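Cargador de repuesto Tiltness de 21 V para herramientas de jardín Hellwig

Referencia: Gasimine G-2
Estado: nuevo, en caja de cartón sin retráctil
Disponibilidad: en existencias
Ficha revisada el 19 de enero de 2024

Cargador de pared para baterías de litio de la serie Hellwig, con salida de 21 V y 2 A. Sustituye al cargador original que venía con el cortasetos, la sopladora y la podadora de la misma serie. La clavija es europea y el cable de salida termina en conector cilíndrico recto. No sirve para las baterías Flernard de carril, aunque el voltaje sea el mismo - el conector es más ancho y no entra.

Antes de hacer el pedido, compruebe la etiqueta del cargador antiguo. Tienen que coincidir el voltaje de salida y la polaridad (positivo en el centro). Si el cargador antiguo da menos amperios, puede usar este sin problema con las baterías de la lista; la carga será algo más rápida.

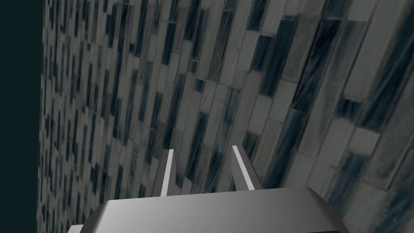

Baterías compatibles

Hellwig de 2,000 mAh, todas las versiones
Hellwig de doble capacidad, solo las fabricadas a partir de septiembre
Tiltness de repuesto para Hellwig

Las baterías Hellwig con indicador de carga en el lateral usan otro conector y necesitan el cargador con base, que se vende aparte.

Uso y carga

Conecte primero el cargador a la red y después la batería. El piloto rojo indica que está cargando y el verde que ha terminado. Una batería que lleve meses guardada puede tardar unos minutos en encender el piloto rojo. No cargue la batería al sol ni dentro de un cobertizo con heladas, y déjela enfriar si acaba de usar la herramienta.

El cargador es para interior. No lleva protección contra el agua.

Contenido del paquete

Un cargador Tiltness con cable de salida. La batería no está incluida.

Garantía y devoluciones

Dos años de garantía por defectos de fabricación. No cubre cables cortados ni conectores forzados. Para una devolución, escriba desde la página de su pedido e indique la referencia Gasimine y el modelo de su herramienta - sin el modelo no podemos comprobar la compatibilidad.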